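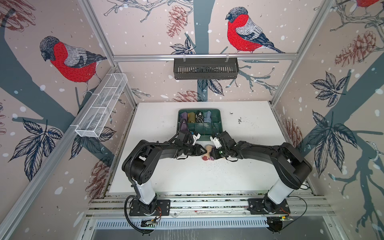 *Zelle mit zwei Armen, Sockenfach hinten am Tisch*

**Mitbauende gesucht: Sockensortierer mit zwei Roboterarmen**

In der Gemeinschaftswerkstatt Skorkstead bauen wir seit letztem Winter an einer Anlage, die einen Haufen Socken vom Tisch nimmt, zusammenlegt oder rollt und in Fächer einräumt. Das Projekt heißt Pramach. Wir sind eine kleine Gruppe und suchen für die Zeit ab Juni zwei bis drei Leute, die regelmäßig mitarbeiten. Es ist ein Freizeitprojekt, Geld gibt es nicht.

Stand der Dinge: Das Gestell aus Aluprofilen steht, beide Arme sind montiert und lassen sich von Hand führen. Wir nehmen Durchläufe auf, in denen jemand die Arme steuert, und trainieren damit unser Programm Shokri. Bisher liegen 623 brauchbare Durchläufe vor. Vor dem nächsten Training möchten wir noch ungefähr 130 dazubekommen, vor allem mit dicken Rippsocken und mit Paaren, die sich farblich ähneln.

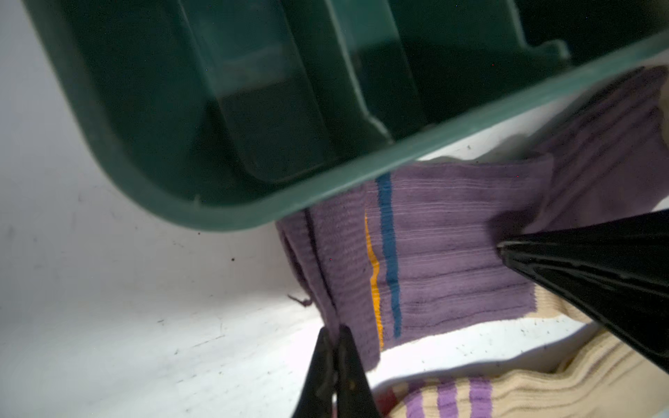
Am meisten Ärger macht zurzeit das Greifen dicht am Rand des Einsatzes. Der Finger kommt dort nicht flach genug an den Stoff, und wenn er es doch tut, verschiebt sich gern der ganze Kasten. Wir haben es mit Klebeband und mit einer anderen Anfahrt versucht, beides ohne großen Erfolg. Wer Greiferfinger konstruieren und drucken kann, hätte hier sofort etwas zu tun.

**Was anfällt**

- Durchläufe fahren und hinterher durchsehen, Fehlversuche aussortieren
- neue Fingerspitzen zeichnen, drucken, testen
- Kabel ordentlich verlegen und zugentlasten
- Shokri pflegen (Python, Linux), vor allem das Einlesen der Kamerabilder
- Anleitung schreiben, damit andere die Zelle nachbauen können
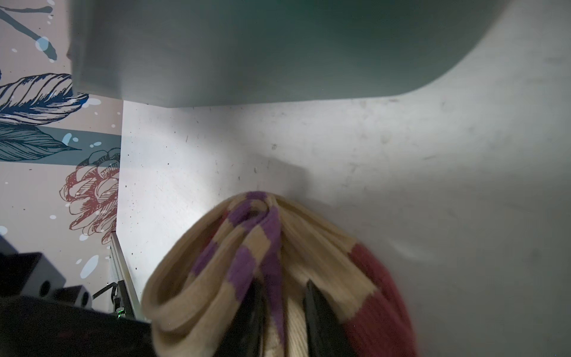
Dazu kommt die Frage, wie fest zugegriffen werden soll. Die Kraft ist im Moment für alle Socken gleich eingestellt. Bei dünnen passt das, bei mehreren Lagen rutscht der Stoff manchmal beim Anheben heraus. Eine Regelung über den Motorstrom ist angefangen, aber nicht fertig. Der Code dazu liegt im Zweig »Zutell«.

**Was ihr mitbringen solltet**

Geduld und etwa einen Abend pro Woche. Löten, CAD oder Python ist gut, eines davon genügt. Zum Durchläufefahren braucht man keine Vorkenntnisse, das Einweisen dauert 35 Minuten. Mindestalter 16.

Wir treffen uns ab 18:30 Uhr im Hinterraum der Werkstatt. Wer länger dabeibleibt, wird Mitglied in Skorkstead, der Jahresbeitrag liegt bei 100 Euro. Die ersten vier Abende sind frei.

Bei Interesse bitte einen Zettel ins Pramach-Fach am Eingang legen, mit Kontakt und ein paar Sätzen dazu, was ihr machen wollt. Saubere Einzelsocken nehmen wir ebenfalls an, bitte in die Kiste unter dem Fach.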